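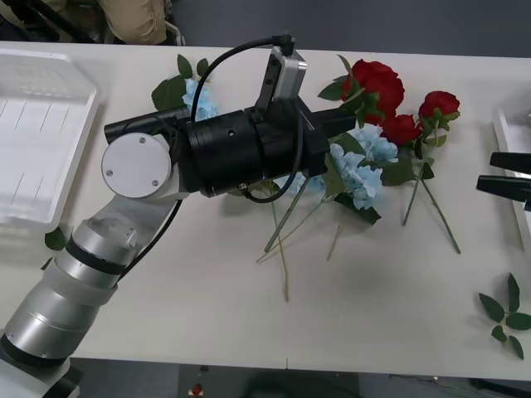
Section 4: Fitting the battery and setting the Ernon 572 wall clock. Have the clock, the hanging screw and one AA battery ready before you start. The battery door is held by a very small dark screw, so open it over a pale surface such as the white tabletop shown, where the screw will stand out if it drops. Lay a soft cloth under the glass.

1. Turn the clock face down.
2. Loosen the screw and lift off the battery door.
3. Fit the battery with the plus end toward the mark.
4. Turn the setting wheel until both hands point to 12, then on to the correct time.
5. Refit the door. Tighten the screw by hand only.

CAUTION: Do not push the hands with your finger. This can bend them and stop the clock.

Note: Rechargeable batteries may cause the clock to lose time.

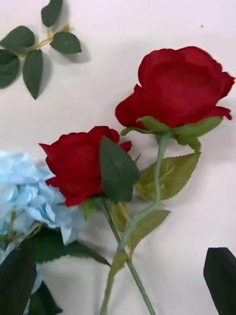 Can the clock hang in a bathroom?
The case is not sealed against steam, so choose a dry room — a hallway or bedroom is fine.

6. Drive the hanging screw into a stud or a wall plug. Leave the head clear of the wall by the width of two coins.
7. Hang the clock and pull down gently to check that it is seated.

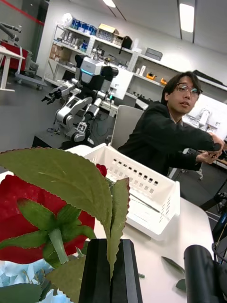 Text: Sheyla Rivadeneyra, Hemirbridge Product Guides

Changing to and from daylight saving time

8. Take the clock down and lay it on the cloth.
9. Turn the wheel forward one hour in spring. In the fall, turn it forward eleven hours. The wheel must not be turned backward.

If the clock stops within a day, see page 101.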